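From: Catrin Sayce
To: Dedbridge Allotments and Kitchen Gardens list
Date: 11/25/16
Subject: Re: Hard water, soap scum and the rinse tank

Emlyn Hopkin wrote:

> We've had the rinse tank in since summer and I'm still getting a white film on
> everything that goes through it. Jars, trays, the lot. I've tried more soap and
> I've tried less soap. Rhodri thinks it's the tank. I think it's the water. Does
> anyone have a test kit, and does anybody know what the last people did about
> it? Also, is vinegar safe on the counter at the hut?

Emlyn,

It's the water. I had the same film at home before I moved, and it had nothing to do with the tank. Bar soap and hard water make a scum that sticks to glass, and adding more soap gives you more scum. If you switch to a liquid detergent with no soap in it, most of the film should go away. What's left will be plain mineral spots, which come off with vinegar.

I have a test kit. It's the drop kind, where you count drops until the color changes. Zerrin Tuncer has the strips, which are faster but only give you a range. I'd use the drops. Run the cold tap for a couple of minutes first, then fill the tube to the line and swirl after each drop. I got 19 drops from the standpipe by the gate, one grain per drop, so that's very hard. I haven't tested the hut tap, but it's on the same line.
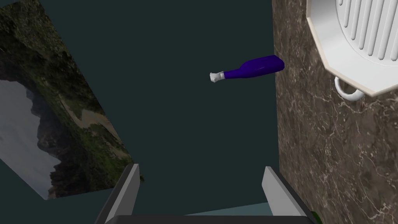 The old log book has some notes on this. Idris Wogan kept it, and he wrote down every change to the plumbing. The standpipe was put in on the 1906 main, and there was a softener on it for a while, a Pugh. He has the meter at 3319 gallons when it was taken out, and a line saying the salt was costing too much. I don't think we should go back to that. Softened water isn't much good on the beds anyway, and we'd need a separate line for it.

What I'd do:

- Stop using the bar soap for jars.
- Wash in detergent, then rinse in the tank as usual.
- Give glass a last dip in one part vinegar to four parts water.
- Drain the tank at the end of the day. Don't let it dry out full of spots.

Change the dip when it gets cloudy. White vinegar from the grocery store is fine, and a gallon goes a long way. 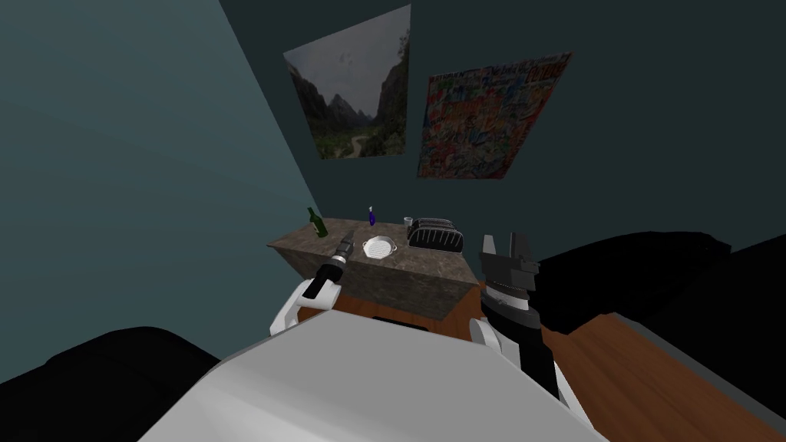 On vinegar and counters, it depends on what the top is made of. Marble and limestone will etch, and you get a dull patch that won't wipe off. Granite mostly holds up but the sealer may not. With a stone top like the one in the second picture, I'd keep the vinegar away from it altogether, and from the spot in front of the toaster in particular, as that's where people tend to put things down. The hut counter is a different matter. It's old steel, so wipe it with water afterward and it will be fine.

If the film is still there after two weeks of detergent, it's worth looking at the tank itself. Rhodri Beddoe has the fittings list. The inlet screen is a Sandetti, part 737, and it unscrews by hand. Scale builds up behind it and comes off in flakes. Soak it overnight in straight vinegar and brush it out. I'd plan to do that in February regardless, before the seed trays need washing.

I can leave the test kit in the hut if you want it. The bottle of indicator has to be kept out of the frost, so please take it home with you after.

Catrin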